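Movari has confirmed the release of its second album, *Gemuda*, recorded in July. The trio tracked the basic takes live, and singer Zdenka Mladenović added her vocals over 7 days with producer Shoshana Abernathy. The album has eight songs and runs in a single key center for most of side one.
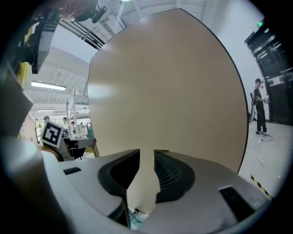 **DAMBERG, Oct 31, 2025** – The first pressing is limited to 3,000 copies on vinyl, of which 300 are numbered and signed. Distribution is through Benavides, the label that issued the band's debut. Digital files will be offered at the same resolution as the studio masters, with no separate remaster planned.

Mladenović plays rhythm guitar on five tracks and organ on the other three. Abernathy mixed the record and cut the lacquers herself.

"We kept the tempos from the demos," Mladenović said. "The only one we changed was the closing track, which is slower now."

Tour dates have not been set. Orders placed through the label's store ship in the order received.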